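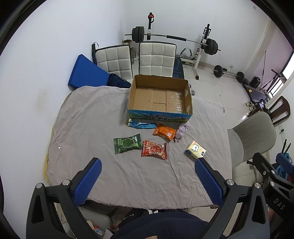

Huguette Nguyen told the Packing Service that she had expected the heavy parcels to be the difficult ones, and had found the light ones harder: a bag of crisps takes up the room of a loaf and cannot be pressed, and the box is full before it weighs anything. She asked that the next notice say so plainly. It is accordingly stated here, at her request, before the formal particulars.

PARCEL PACKERS (PART-TIME, FIXED TERM)
Clurkudville Parcel and Provision Service
2 posts

The Clurkudville Parcel and Provision Service invites applications for two part-time posts at its packing room in Runora Street. The Service prepares mixed parcels of snacks, drinks and small household goods for students in halls, residents of sheltered housing and patients on long hospital stays. Each parcel is packed by hand, by one person, from an order sheet.

The work

Goods for a parcel are brought from the shelves and laid out on a covered table in front of the open box. A typical order will include several bags of snacks, one or more small cartons, a narrow packet or two and sometimes a soft item such as a cloth. The packer checks the goods against the sheet while they are still on the table, decides on the order in which they will go in, and fills the box. Puffed bags are placed last or along the sides. Cartons go on the base of the box, upright where the height allows. Soft items may be used to fill a gap, provided that they are themselves on the order and are not placed next to anything that could leak.

The Service reuses boxes wherever possible. Many of them come from local grocers and were first used for milk or other drinks, and applicants should expect to handle boxes carrying printed artwork and lettering in various languages. Before a box is filled, the packer looks over the base and the seams, adds tape where required and sets aside any box that will not stand square.

Principal duties

Collecting goods from the shelves in accordance with the order sheet.
Laying out the goods on the table and checking them against the sheet, including the date marks.
Inspecting and taping boxes.
Packing each parcel so that the lid closes flat without pressure on the contents.
Recording any substitution on the sheet and initialling it.
Keeping the table coverings clean and changing them at the end of each session.
Breaking down and stacking boxes that are no longer fit for use.
Other reasonable duties as directed by the Packing Room Supervisor.

Person specification

Essential:
Care and patience in handling packaged food.
The ability to read a short order sheet in English and to compare it with printed labels.
The ability to work standing or on a high stool for the length of a session, with breaks.
A punctual and courteous manner.

Desirable:
Experience of shop, stockroom or kitchen work.
Some reading knowledge of another language. A number of the goods stocked are imported, and their labels are not in English. Each has a shelf card with a translation, but a packer who can read the label directly is of considerable help to colleagues.
A basic food hygiene certificate. Training will be provided to appointees who do not hold one.

Previous packing experience is not required. Applicants who have been out of paid work for some time are encouraged to apply.

Hours and conditions

The posts are for 17 hours a week, worked in sessions agreed with the Supervisor. Sessions are held in the morning and the early afternoon; there is no evening work. The appointments run until the end of May and may be extended. Pay is on the Service's Grade 2, and the current scale is supplied with the application form. Aprons are provided and laundered. Flat, closed shoes must be worn in the packing room.

The room is on the ground floor with level access from the street. Tables can be set to different heights. The Service will discuss any other adjustment that an applicant may need, both for the interview and for the post itself.

Dietary and allergen matters

Packers handle foods containing nuts, milk, wheat, soya and shellfish. All of these are sealed, but bags do occasionally split. Applicants with a severe allergy should speak to the Service before applying so that the position can be considered properly.

How to apply

Application forms may be collected from the front desk at 63 Runora Street or requested by post from the same address. The form asks for the names of two referees, one of whom should have known the applicant in work, study or voluntary activity. A covering letter is welcome and should not exceed one side. Curricula vitae without a completed form will not be considered.

Completed forms must reach the Service by noon on Jul 21, 2026. They should be addressed to Gaétan Zacharias, Packing Room Supervisor, and marked "Packer" on the envelope.

Selection

Shortlisted applicants will be invited to a short interview and a practical exercise. For the exercise, each applicant is given an order sheet, an open box and the goods for one parcel, and is asked to check and pack them at an ordinary working pace. Speed is not assessed. The panel looks at whether the goods agree with the sheet, whether anything has been crushed, and whether the lid closes. One item on the table may not belong to the order, and applicants should say so if they find it.

Local travel costs to the interview are refunded on production of a ticket. Applicants who are not shortlisted will be informed by letter.

Informal visits to the packing room may be arranged through the front desk before the closing date. Visitors are asked to wash their hands on arrival and to leave coats and bags in the lobby.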